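Dark feature wall in a small hallway, yes or no?
Decorating and Interiors board

hobnail_lane wrote:
We're doing the back hall at last and I can't settle on the wall. I want something dark with a bit of texture. My other half wants magnolia, as it was when we moved in. The hall gets no daylight after 2 in the afternoon. Has anyone lived with a dark wall in a space like that, and did you tire of it?

Budget is tight. Craddock quoted me 2,000 for tiling the whole lot, which I'm not paying.

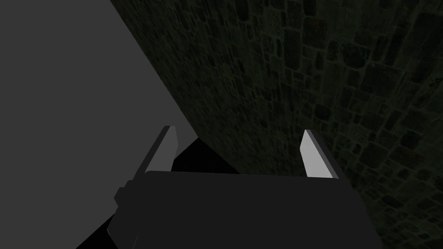
The floor stays as it is, so it's only walls and woodwork up for discussion.

pellmet wrote:
We went dark in ours and I'd do it again. Paint the ceiling the same colour or you get a hard line that makes the room look shorter.

gristmill6 wrote:
I'd disagree on the ceiling. We did that in Irnurell and it was like walking into a cupboard. Dark on one wall, white on the rest, and spend what you save on a decent light.

pellmet wrote:
Depends on the height. Ours is an old house. I wouldn't do it in a new build either.

hobnail_lane wrote:
Ceiling is low, so white it is. What about the door? I was going to keep all the woodwork white, but I keep coming back to a dark door with a white frame.
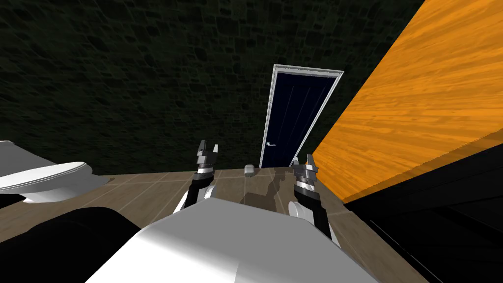
Navy door, white frame, dark green wall.

tansy_b wrote:
I like that. The frame does the work there — without it the door and the wall would run together. Silver handle is right too, brass would be too much.

gristmill6 wrote:
Navy and green together is a no from me. Pick one.

Also think about dust. A bumpy wall holds it and dark shows it. I used the Emar textured stuff in a porch and was at it with a brush every Wednesday.

tansy_b wrote:
Get the Plerkodance wipeable paint in matt and it's fine. I paid under 100 for the lot. Do two coats and leave a full day between them.

hobnail_lane wrote:
Thanks all. Going to put a sample up by the door and look at it in the evening before I order anything.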